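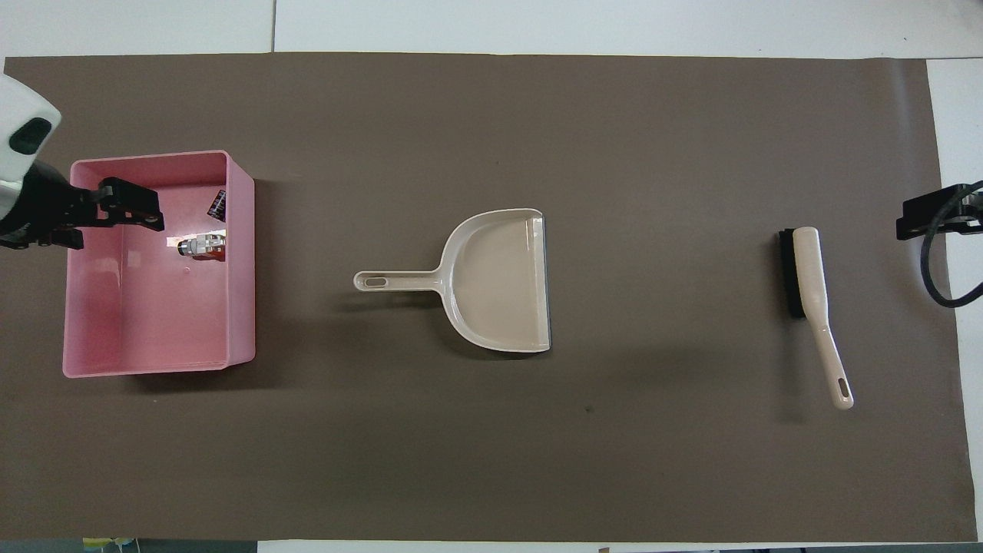 Ferry trip, a thread (long one, get a drink)

1/ So I promised a few of you I'd write up the Mestencombe trip once I was home and had done my laundry, and the laundry is done, so there goes my excuse. This is mostly about getting there by train and boat, with some opinions about breakfast. I'll post it in bits as I go through my notebook, which is in no order at all.

2/ For anybody new here: I don't fly if I can help it, and I don't drive anymore, so my vacations tend to be built out of whatever timetables will join up. This one joined up beautifully on paper. Night train to the coast, morning boat to Sullen, two nights there, then the little boat over to Mestencombe for the rest of the week.

3/ The night train first. I took a berth in the four-bed compartment and had it to myself until well past midnight, when a very polite couple came in and whispered at each other for an hour about whether they'd left the porch light on. I was so tempted to sit up and say text a neighbor, please. They never settled it.

4/ If you take that train, ask for a lower berth on the side away from the corridor. The upper ones have the reading light right by your ear and it buzzes. Bring your own water too, and a sweater, as they run the air full blast all night and the blanket is more of a suggestion.

5/ We came in early, which I'd never had happen on a sleeper before. The station and the ferry dock look next door to each other on the map and they are, if you're a seagull. On foot you go up over a bridge, down past the fish market and back along a fence. I had 37 minutes and used nearly all of them, pulling a suitcase with one bad wheel.

6/ The boat to Sullen is run by Gerkico and I have to say I was very taken with it. It's an older ship, the kind with real outside decks and slatted benches and a cafeteria where a woman rings a bell when the eggs are ready. I know the fast boats save you an hour and a half. I'd still pick this one every time, and I'd pick it twice if they keep doing those eggs.

7/ Foot passenger fare was 111 for the whole round trip, both boats included, in local money. You get a paper ticket in four parts and they tear one off each time. Keep the last stub! They want to see it again when you get off on the way home, and there was a man ahead of me going through every pocket he owned.

8/ Where to sit, since this is what I always want to know and can never find out: going over, the left side is sunny all morning and you get the lighthouse. The right side has the shade and most of the dogs. Inside, the forward lounge is lovely for the first half and then everybody with a card game moves in. I went and stood at the back for a while and watched the coast get small, and I was as happy as I've been all year.

9/ Sullen itself. I'd only booked it as a stopover and I could have stayed the week. It's one long street that can't decide if it's going uphill, a harbor, a church with a blue door, and a bakery that sells out of everything but rye by nine. (I like rye, so this suited me fine, but consider yourselves warned.)

10/ I stayed at the Rizk, which is a guesthouse over a hardware store. You check in at the hardware counter, between the paint and the door hinges, and they give you a key on a wooden block the size of a shoe. My room faced the harbor and the window opened all the way, which I never take for granted these days. The bed was a bit soft. The towels were wonderful.

11/ Breakfast at the Rizk is where I have to slow down. Soft cheese, tomatoes, a bowl of cherries, hot flatbread, and a jam I couldn't identify and had three helpings of trying to. I asked, and it was fig with something in it that I wrote down and now cannot read. It looks like "hinge." I may have been influenced by the downstairs.

12/ The walk to do is the one out to the signal tower. There are 337 steps according to the sign at the bottom, and I believed the sign. There's a bench partway, facing the wrong direction, toward a wall, and I have never been so glad of a bench. At the top it's all wind and wildflowers and you can see both boat routes at once, the big one coming in and the little one going out.

13/ Somebody asked in the replies about knees. Going up was fine, slow but fine. Coming down I took the road, which loops around the back and takes longer, and it has a nice view of somebody's goats. I'd do it that way again.

14/ Now the little boat. It goes to Mestencombe twice a day in June and once a day the rest of the year, and it's small enough that you feel the water. I'm a decent sailor but I went a bit quiet in the middle stretch. Ginger candy helped. So did sitting low down near the center and looking at the horizon through the door.

15/ I should have left on the morning boat and it got pushed to the afternoon on account of wind. They post it on a chalkboard by the ticket window and on a website, and the chalkboard is right more often. I had a second breakfast, wrote some postcards, and read most of a paperback on the harbor wall. If you have a connection on the far side, give yourself the whole day. I hadn't got one, so I could be gracious about it.

16/ My postcard is dated 4 June 2023, so that must have been the crossing day. We came around the headland with the sun low and all the windows on the front lit up orange, and half the boat went to the rail. I didn't take a picture, I just held on and looked.

17/ Mestencombe is bigger than I'd pictured. There's a proper promenade, a bus that goes to both ends of the island, and a swimming place with steps cut into the rock where the same ladies go in every morning at seven in flowered caps, talking the entire time. I joined them on my third day. The water was cold enough to make me say a word, and they were very nice about it.

18/ The bus deserves its own post. Buy the week pass from the kiosk, not the driver, because the driver only has day tickets and will feel bad for you. The coast route is the pretty one and it gets full by ten. The inland route stops at the old salt works and at a farm stand with an honesty box, where I bought peaches every single day and ate them over the sink.

19/ Things I packed and used: scarf, clothespins, a flat sink plug, the small umbrella, a spoon. Things I packed and carried up and down every gangway for no reason: the good shoes, a travel iron, a second guidebook that agreed with the first one. You'd think I would learn. I've been making this same list for years, with the iron on it.

20/ Rainy day plan, if you get one: the maritime museum behind the post office. It's three rooms and they're crammed. They have the old passenger ledgers out where you can turn the pages, and ticket number 3232 had a note next to it saying the traveler brought a piano. No other details! I stood there for ages wanting to know how they got it up the ramp.

21/ Coming home was the same in reverse, except the sea was flat as a plate and I slept on a bench in the sun and got one pink arm. We had a longer wait for the night train, and the station café stays open until the train leaves, so you can sit there with a soup and your bags around you and be left in peace.

22/ A few of you asked if it can be done faster. Yes, you can fly to the mainland airport and take the fast boat and be in Mestencombe for a late lunch. I'm sure it's very comfortable. But you'd miss Sullen, and the bell for the eggs – and I'd feel bad for you.

23/ I've still got the bus times and the ferry chalkboard hours copied down, so if you're going this summer, ask and I'll type them up. And if anyone knows what goes in fig jam that could possibly look like "hinge" in bad handwriting, please write to me. I've tried ginger. It wasn't ginger.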